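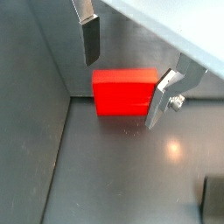

A red block at the fingers of the Lollano test cell's gripper during setup work.

Lollano's sorting cell gets a setup routine, and a long list of caveats

Apr 12, 2023

Lollano would like you to know that its block-handling cell can be set up in 12 steps by one person with a hex key and a free morning. The company published the procedure this week, along with a maintenance schedule and a short note on how the fingers should be aligned. It is a useful document. It also leaves a good deal out.

The cell is a modest thing: one arm, one two-finger gripper, a gray bin with sloped sides, and a set of colored blocks that fit into a green shape-sorter. Lollano uses it to check gripper settings before they are copied to the larger cells it leases to packaging shops. If the fingers can pick up a small block and put it into a matching hole, the thinking goes, they are fit to send out.

That is a big "if," and the new procedure spends most of its pages on it. The fingers have to close evenly. When one side touches a part before the other, the part can slide or tip, and whatever position the software had in mind is no longer the right one. Lollano's answer is to bring the fingers down on either side of a block at low speed, note which one touches first, and adjust the offset until both arrive together. The operator then repeats the check against a second block of a different shape.

Anyone who has looked after one of these grippers will recognize the method. It works, for a while. What the procedure doesn't say is how long the setting holds once the cell is doing a full day of cycles, and the company did not give a figure when asked. Its published log covers 621 placements, all of them made in the same bin with the same set of pieces. The log counts 18 fewer failures than an earlier run, but the earlier run used a different finger pad, so the two can't really be compared.
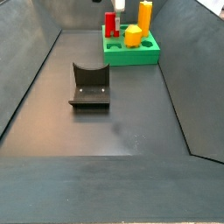 The shape-sorter is where small errors show up. A round-trip pick in open space forgives a lot, while a piece that has to drop into a cutout of its own shape forgives very little, and a finger that sits slightly off will push the piece against the rim. The procedure tells the operator to back off, lift, and try again at reduced force. After a third miss the cell is supposed to stop and ask for a person.

How often that happens is another number missing from the material. Lollano says only that stops are "infrequent under normal conditions." Normal conditions are not defined. The log has a column for operator calls and it is blank on every page.

Some of the advice is sound, and shops running similar equipment could borrow it without buying anything. Wipe the bin floor before each alignment. Check finger screws by hand at the start of a shift and mark them with paint so that a turned head is easy to spot. Keep fixtures bolted where the drawing says they go, and if one is moved, run the whole alignment again. Replace both pads together even when only one looks worn.

The schedule is harder to take at face value. Lollano calls for a pad inspection every 644 cycles, a strangely exact interval for a part whose wear depends so much on what it is gripping. The document gives no test data to support it. Rindside, which sells a competing cell, tells customers to inspect by the calendar instead and offers no better explanation for its own choice. Sawatzky, the parts supplier for both, lists the pads as a consumable and leaves the timing to the buyer.

There is also the matter of cost. A replacement finger set from Sawatzky is priced at $103 before shipping, which sounds painless until a shop works out how many it would use on Lollano's schedule if every inspection ended in a swap. The procedure says pads should be replaced "when worn" and shows no drawing of what worn means. A shop with a cautious manager will change them early. A shop with a tight budget won't change them until parts start dropping.

Lollano plans to use the same routine at its Asano site, where the cells handle boxed goods in place of toy-sized blocks. Whether an alignment made on hard, square-sided pieces carries over to cardboard that bows and crushes is the question customers ought to be putting to the company. The answer in the document is a single line saying that settings "may require adjustment for other materials."

A revised version is due before the end of April. Lollano says it will include pad photographs and a filled-in operator column. The current one can be requested from the company's service desk at no charge, though existing lease customers should check with their account contact before changing any finger offsets, as doing so without a sign-off can void the service agreement.

We use cookies to remember your settings and measure traffic. By continuing to browse you accept our cookie policy. Accept | Manage choices

Contact the newsroom | Corrections | Copyright 2023, all rights reserved | Back to top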